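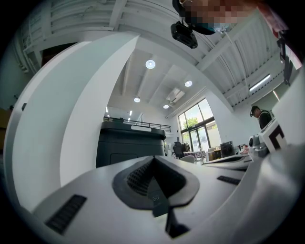

2 min read

From: Shazia Afridi
To: halmont-space list
Subject: Re: lights + storage upstairs

Quick one before I run, sorry for fragments.

Khurram Sial wrote:
> Can we settle the ceiling before April? My view is leave it open. Beams
> and metal decking are white already, looks fine from the floor, and a
> dropped ceiling would eat height we need up on the mezzanine. Round
> lights stay. The long tube I could live without.
> Also somebody asked about more storage. Another tall cabinet like the
> dark gray one? Flekovier wants 328 each, delivery extra. Cabrera hasn't
> answered me.
> Paint for the railing, same question as last year.
> Khurram

Yes to leaving it open. Agree on all of that, the decking is the nicest thing about the place and I don't want to look at ceiling tile again as long as I live.

Round lights — keep. I'd like them on a dimmer though. Ilov quoted me 700 for the dimmer work and a new switch plate by the stairs, which seemed high but they did say it includes pulling the old wire. Will forward the quote tonight if I can find it.

The long fluorescent, please don't take it down yet. It's the only thing I can read a label by on that side of the room. If we swap it for something less blue I'm happy, just not nothing. Is the tube a standard one?? I never remember and I'm not the one who goes up the ladder.

Cabinets. 328 is ok, I think we should get 2. Same dark gray if they still make it, otherwise any gray, I really don't care as long as the doors lock. Before ordering can somebody measure the stairs, becuase if they come assembled they have to go up that turn, and I remember what happened with the plan chest. Flat pack is fine too. I have a drill.

Where they go: my vote is downstairs, backs to the wall, nothing tall right up against the railing. I'd rather people could still see down from the mezzanine and shout.

Railing paint. Leave it dark! It's metal, it gets hands on it all day, and white would look awful by summer. A wipe down and touch up on the chipped bits, maybe 15 minutes of work. I'll do it if there's paint left in the back.

Khurram can you chase Cabrera once more and then just order from Flekovier if they're still quiet. I need to know by the end of the month for the Halmont invoice, they want everthing on one sheet this time.

Off to get the kids. Back online after 8.

Shazia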